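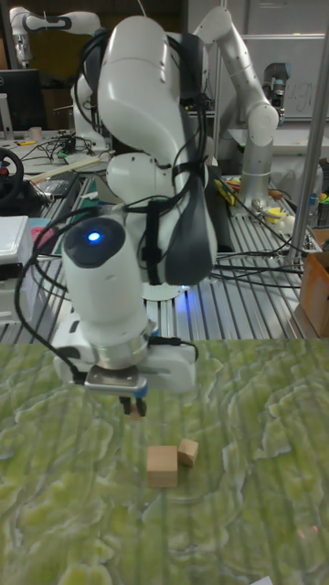

Two light-brown wooden blocks on the green marbled surface, the larger cube at the left.

Sanding and oiling small wooden blocks

My daughter asked me for blocks of different sizes for stacking. I am not a carpenter, but the work is simple and one evening in February was enough for the first set.

What you need: a wood strip without knots, a fine saw, sandpaper in two grades, a soft cloth and some oil that is safe for toys. I use Getero, but any similar oil will do.

Cut the biggest cube first. Mine has sides of 6 cm. Then cut the next one at 4 cm and the smallest at 2 cm. Mark the line on all four sides of the strip before you saw, so the cut stays straight.
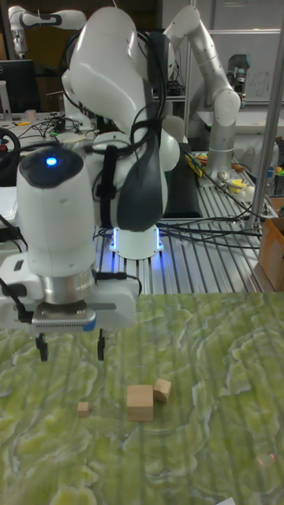
Sand the faces before the edges. Put the paper flat on the table and move the block over it in small circles. If you hold the paper in your hand, the face becomes round and the block will rock when you stack it. With the smallest size please go slowly, it is easy to take too much from one corner.

For the edges, three or four light strokes are enough. Wipe away the dust with a dry cloth.

Put on the oil very thin and leave the blocks until the next morning. My neighbor Zaid Ghanem gives a second coat, and his blocks have a nicer color than mine. The smallest size is not for babies, keep it on a high shelf.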